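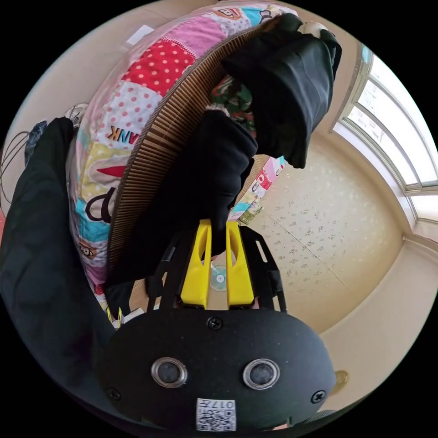 Patchwork cushion with the cardboard band, both gloves on it, gripper fingers near the bottom.

Thursday, Grirkstead

Soft covers again today. I had meant to write this up at lunch, but Mikkel turned up with soup and we ended up talking about his boiler for most of an hour, so it is now getting on for five and I am working from my scribbles.

The task as we have it written down for Pemis: take hold of the round cushion by its edge, lift it, turn it so the open side faces the operator, and put it down again in the same spot. It sounds like nothing. A person does it without thinking, and I suppose that is why it has taken us so long to agree on what a good demonstration looks like. Godelieve and I each did a batch by hand this morning and then compared them, and we don't turn a cushion the same way at all. She leads with the wrist and lets the far side swing around. I creep along the rim in little regrips, like somebody feeding a hem through a sewing machine. Both get there. I am less sure the policy will enjoy being shown both, so for now we keep them in separate folders and I have put our initials in the session notes.

The rim matters more than I expected. The corrugated board gives the fingers an edge to find, and where the ribs run straight across the grip you can feel it sit nicely. On the bare fabric the fingers pinch up a fold and then you are carrying the cushion by its skin, and the whole thing sags. I threw out every take where I caught myself doing that. Kobe thinks we should keep a few of them as recovery examples, provided the sag gets corrected before the take ends. I said I would think about it, and I am thinking about it.

Count at close: 393 takes attempted, 318 kept. Running total for the cushion task is 1674, and Malcolm wants another 900 before he will start a training run he calls serious. He did start an unserious one last night. It reached for the rim very confidently and shut its fingers a good inch short of it, over and over. I suspect the old calibration file got picked up from the Undik folder, as the offset looks awfully familiar. Malcolm is checking.

Things to remember for next time:

- Slow down at the start. My first two seconds are always a lunge, and Godelieve spotted it in the plots before I did.
- Keep the approach low, with the fingers level. Coming in from on top hides the rim behind the hand.
- The dotted patches and the cartoon prints track well so far. I'd like a plain cover to compare against. Čestmír says Jansen has some left from the spring order, and he will ask.
- Wait for the beep before lifting. I lost a whole string of takes before coffee by lifting early, and it was entirely my own impatience.

We also tried an hour of remote control in the afternoon, with Kobe on the sticks and me calling out distances. It was good fun, and he is far better at it than I am, but the takes are slow and full of little pauses where he stops to judge depth. On the turn he lost the rim more often than he held it. My feeling is that the hand-held tool should stay our main source for anything soft, and remote control should be saved for checking what the arm can physically reach – Kobe disagrees a bit, and he may well be right once the delay is sorted out. He would like a second go with the side view switched on, so I have promised him the first hour next time.

One more thing before I forget. My right thumb is sore from the trigger, and Godelieve's is too. Mikkel has an idea for a softer spring and has taken the spare handle home with him. If you come looking for it, that is where it is.

Still to do: rename the afternoon files, fill in the reject reasons for the last batch (I only wrote "bad" next to most of them, sorry Malcolm), and charge everything overnight.

Last updated: Thursday, 5:40 pm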